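Report on a Visit to the Hundier Remote Operation Laboratory

In November a delegation of eight members of the Adix Technical Education Network visited the laboratory operated by Hundier, where robots are shown household and bench tasks by human operators working at a distance. The visit took place on a Wednesday and was hosted by Musa Anozie, who directs the demonstration program. Its purpose was to learn how such demonstrations are prepared and recorded, and whether a similar course of instruction could be offered at member colleges.

The morning was given to work in simulation.
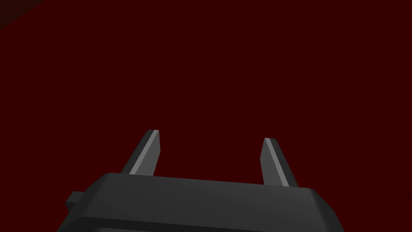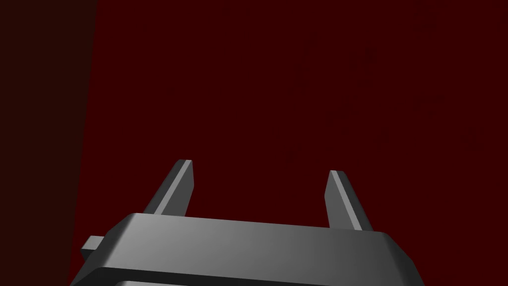
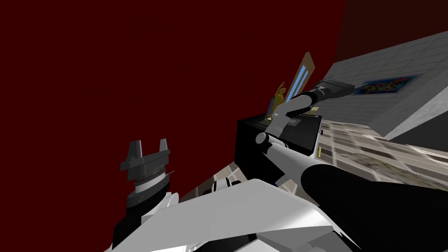 Views from the simulated workspace.

Mr. Anozie explained that all new operators begin in simulation and remain there until their supervisor is satisfied with their control of the arms. The program used for this purpose is known within the company as Gidey. The operator sits at a desk with a pair of hand controllers, and the movements of the hands are passed to the simulated robot. Closing the trigger closes the gripper. A foot pedal begins and ends the recording, and a second pedal discards it.

Each recorded attempt is called a demonstration. The laboratory asks for 15 accepted demonstrations of a task before an operator moves to the next one, and a full collection for a single task is set at 1000, shared among the whole group. At the time of the visit the task then in progress had reached 143. Mr. Anozie noted that the early portion of any collection is slow, as operators are still agreeing among themselves on the best way to approach the object.

Members of the delegation were invited to try the controllers. Most found that reaching was easy and that judging depth was difficult. The instructors advise beginners to consult the view from the wrist during the last part of an approach, and to return to the wider view before lifting. Several members forgot to do so and closed the gripper too early. The staff were patient, and the discarded attempts were kept in a separate folder for use in training new instructors.

After a short break the delegation observed a review session. Two reviewers watch each demonstration independently and mark it as accepted, returned or discarded. A demonstration is returned when the task was completed but the operator paused for a long time or corrected the same movement repeatedly. The reviewers stated that hesitation is a greater concern to them than an untidy path, because a robot trained on the recordings will tend to copy the pauses as well. In response to a question, they confirmed that disagreements between reviewers are settled by Mr. Anozie, usually on the same day.

The afternoon was spent in the adjoining room, where demonstrations are given by hand. In this method the instructor takes hold of the arm itself and guides it through the task while its motors offer little resistance. The company prefers hand guidance for tasks involving firm contact, such as wiping or pressing a lid into place, and remote control for tasks requiring two arms. The equipment in this room is supplied by Prakex under a service agreement. The delegation was asked to remain behind the marked line while the arms were powered, and did so.

A discussion of staffing followed. Operators work in shifts with a rest period each hour, a practice adopted after complaints of sore wrists. Applicants are not required to have a technical background. The laboratory has had good results with people from sewing, dental assistance and crane operation, and it tests applicants with a short stacking exercise before an interview is offered.

The delegation considers that the simulation stage could be taught at member colleges without major expense, provided that suitable computers and controllers are available. Hand guidance would require floor space, safety training and a supervised machine, and could not be introduced on the same schedule. Hundier has offered to share its reviewer guidelines with the Network, subject to a written agreement, and a draft of that agreement has been requested.

The Network thanks Mr. Anozie and his staff for their time. Members wishing to take part in a second visit should notify the Network office through their college representative.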